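From: Aatos Heinonen
To: derkora-cell list
Date: 1 Sep 2023
Subject: Re: Stop during marker pick, run 17

Pentti Peltonen wrote:
> The arm went into protective stop again at the whiteboard. Log says
> force limit, code 3845. Is it the same fault as in June? I would like
> to know before I let the students use the cell on Monday.

Hello Pentti, hello all,

No, I think it is a different fault. In June the cable was pulling on the wrist. This time the arm pressed against the board, because the height estimate was wrong. I have read the log twice and the force rises only in the last moment before contact.

The pick target is the marker taped to the board, tip down. My suspicion is the reflection of the ceiling lamp near the top of the board. The depth values there are bad, and the plane fit uses the whole board. The clear tape may also disturb the values close to the barrel, but this I have not tested. 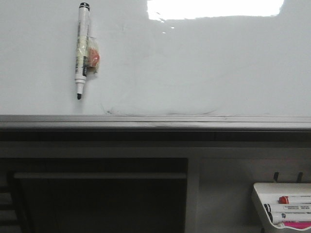
What I ask until this is solved

1. Please keep the speed at 9 per cent for all picks from the board. The Jeven controller goes back to 200 mm/s after a restart, so check it each time.

2. Do not clear the stop from the pendant while a person stands between the arm and the board. Yesterday this was done once — nothing happened, but I was not happy to see it.

3. The markers in the holder under the tray are for people. Please do not teach them as pick targets yet.

I will mask the bright part in the plane fit and repeat run 17 with the same start position. Does anybody still have the old calibration file from Ďurica? Mine does not open.

Best regards,
Aatos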